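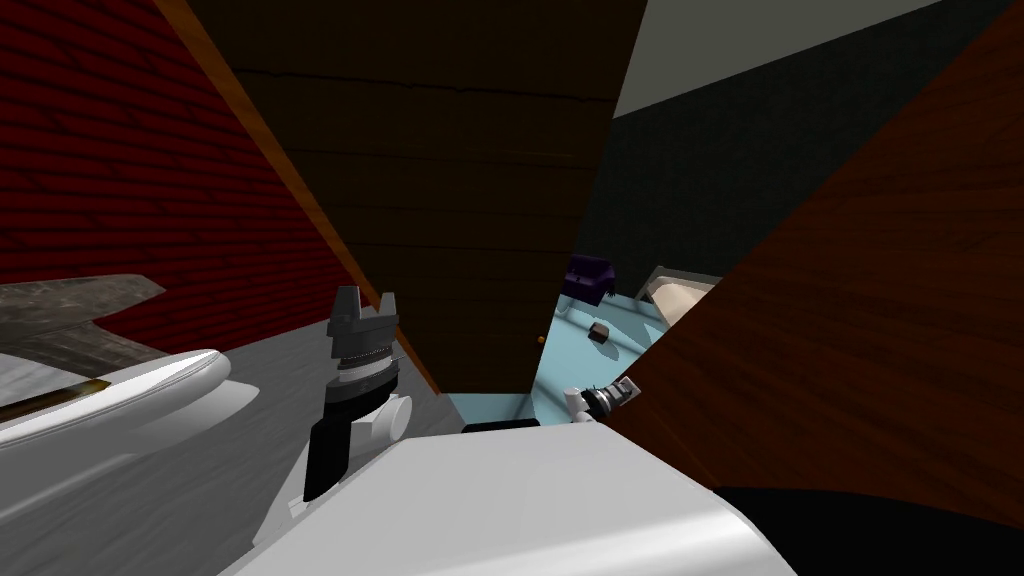
Grustau Product Testing Desk

Grustau reviews clothes and accessories sold through shopping channels and online stores: coats, knitwear, handbags, gloves, the odd pair of boots. We started because one of us bought a "buttery soft" cardigan off a late-night show and it pilled before October was out. The host had called it an heirloom.

Most fashion reviews come from people who were sent the item for free and wore it long enough to take a nice picture. We don't think those people are lying, exactly. We do think a free coat is a warm coat. So we buy what we test, at the price on the page, and we keep the receipts.

A garment gets worn by at least two people of different sizes. It goes through the wash the way the label says, and then the way people really wash things at nine at night when they need it for work. Knitwear stays with us for 60 days before we write a word. Handbags get 80, as zippers seem to behave nicely for the first month or so.

The desk is run by Quang Nghiêm, who spent years on the returns side of a mail-order business and has a low opinion of the phrase "runs true to size." Nghiêm edits every review and cuts most of the adjectives. If a review has the word "luxe" in it, it got past him.

Some words we don't take at face value: limited edition, easy care, flattering on everyone, was/now pricing of any kind. A scarf marked down from a price it was never sold at is just a scarf with a price. Last fall we tracked 33 "final chance" offers, and most of them were back within a few weeks - same colors, same photos, new countdown clock.
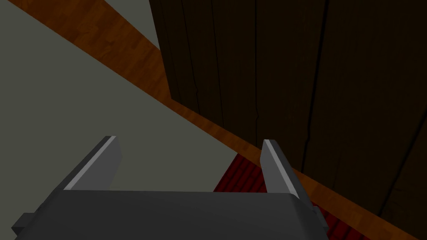

Do you accept free samples from brands?
We send them back at the brand's expense. If a brand wants an item reviewed, it can tell us the item exists, and we may or may not buy one.

We have been wrong, too. We panned the Lerkton quilted vest over a seam that turned out to be a fault in the one we bought, and we liked the Gakine tote far more than its strap deserved. Both reviews are still up with the corrections at the top, dated, in the same size type as everything else.

The site is paid for by reader subscriptions. There are no affiliate links, and we'd suggest a raised eyebrow at any "honest favorites" list where every item has one. Readers who disagree with a rating can write to the desk - tell us the size you bought, how long you had it and how you washed it. Complaints with photos of the label get read first.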